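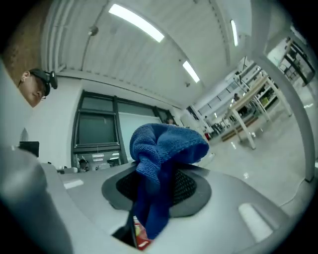
Two years with a Moveck phone

26 June 2018

My contract with Lidetel ran out in April and I had to decide whether to take a new phone or keep the old one on a SIM-only plan. I kept the old one. A few people have asked me why, so I'm putting the answer in one place.

The phone is the Moveck I bought when my previous one stopped charging. It was the cheaper of the two models in the shop, the one without the metal back. I have never used a case on it. There is a chip out of the top left corner from a fall on the station steps, and the volume button has gone a bit soft, but it still works.

Battery first. When it was new I could leave the house at seven in the morning and come home in the evening with 40 per cent left. Now I get home with 15, sometimes less if I've used the maps. I carry a small power bank on days when I know I'll be out late. Ward Desmet, who sits opposite me at work, has the newer model and charges it at his desk every afternoon, so I'm not convinced I'd gain much there.

The camera is poor indoors and fine outside. I take pictures of receipts, bus timetables and my sister's children. In the evening the children come out blurred. The receipts don't move, so they are all right.

Storage has been the real nuisance. The phone came with 16 GB and the system takes up a good part of that before you install anything. I put in a memory card, but a lot of apps refuse to be moved to it. I ended up removing the bank's app and using the website, and I deleted two games I wasn't playing anyway. Music lives on the card. Once a month I copy the photos to my laptop and clear them off the phone. It takes almost 40 minutes over the cable.

Updates stopped last year. The last one moved the quick settings about and broke the alarm for anyone who had it set to repeat, me included. I was late for work twice before I worked out what was happening. Cor De Haan posted the fix on the Fanbridge forum: delete every alarm, restart, make them again. It has been fine since then. I would like security updates and I know I'm not getting them. That is the best argument for replacing the phone and I don't have a good answer to it.

The screen was replaced in the first winter. I took it to Aerts, the repair shop behind the post office, and Jasper Aerts did it while I went for a coffee. He told me at the time that the battery could be changed as well, but that the back is glued and he would have to warm it up to get it off. I asked him again last week and he can still get the part. I think I'll have that done before the autumn.

As for the plan, Lidetel wanted me to renew for another two years with a new handset. The woman on the phone was polite about it. When I said no, she moved me to SIM-only at 11 euros a month, which has more data than I had before. You have to ask for it. It isn't on the front page of their website, or it wasn't when I looked. To check what you have left you text a short code and wait for the reply, which usually comes within a minute.

Tineke Verbruggen asked in the comments on my last post whether I'd recommend a Moveck to somebody buying now. Not this model, no. The memory is too small and you would be starting out with software that is already old. The one above it has twice the storage and Lies Verstraete has been happy with hers, apart from the fingerprint reader, which doesn't like cold hands.

I'll write again once the battery has been changed. If anybody knows how to move the podcast downloads to the card, please leave a comment. I've tried the setting in the app and it goes back to internal storage every time I restart.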